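**Ticket 1359: party guest list emails going out twice (Emholm planner, Nadutow store)**
Opened September 2021, status: waiting on supplier

Hello again, and thank you for being so patient with us! To recap, a mom planning a pirate birthday wrote in to say that every family on her list of 26 had received the invitation two times, and one poor grandma got it 3 times. I sent her a very big apology and a free set of thank-you cards.
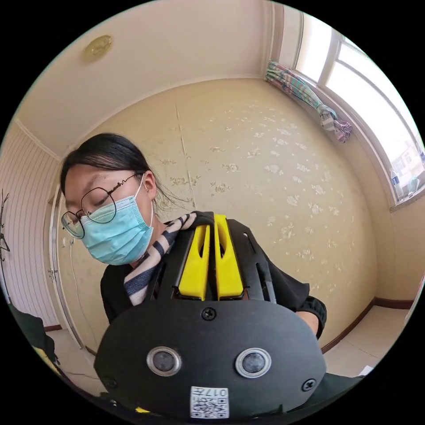
I went through the invitation settings first, since that's where these things usually hide. The reminder box was ticked along with the "send now" box, so I unticked it and sent a test party to myself. Still two copies, darn it. I also tried the costume ideas page while I was in there, and the dress-up list loads fine (a striped scarf like the navy and cream one in the photo would make a lovely little sailor or pirate, by the way, with no sewing at all). So the trouble is only with the mailing side.

Next I cleared the saved drafts and made a brand-new party from the Werkar template. One copy arrived! Then I made the same party from the old Nasr template and got two.
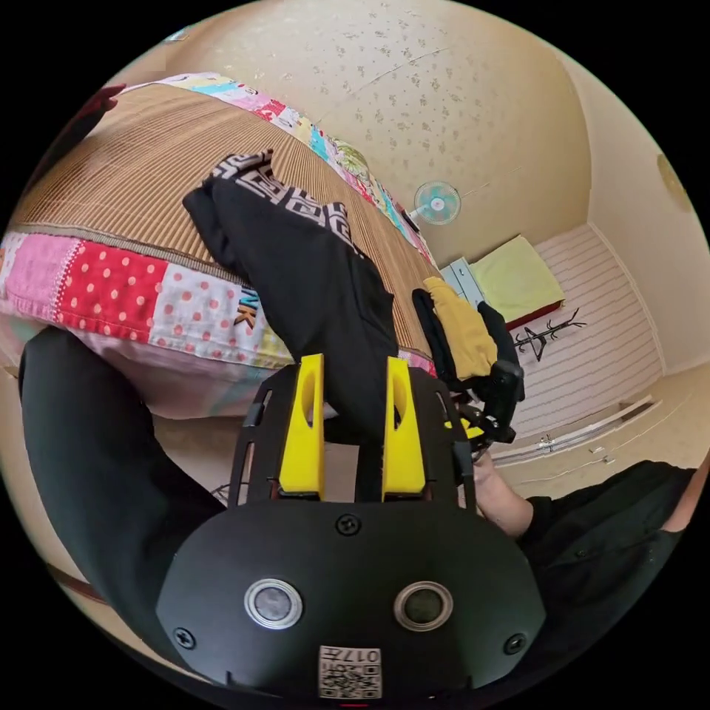 So I'm fairly sure it's the old template, and I've hidden it from the menu for now. We have about 4,000 saved parties and I can't tell which ones use it, so could somebody on your end please run that list for me? Families are already booking for October and I'd hate for them to get doubles.

Leaving this open until I hear back.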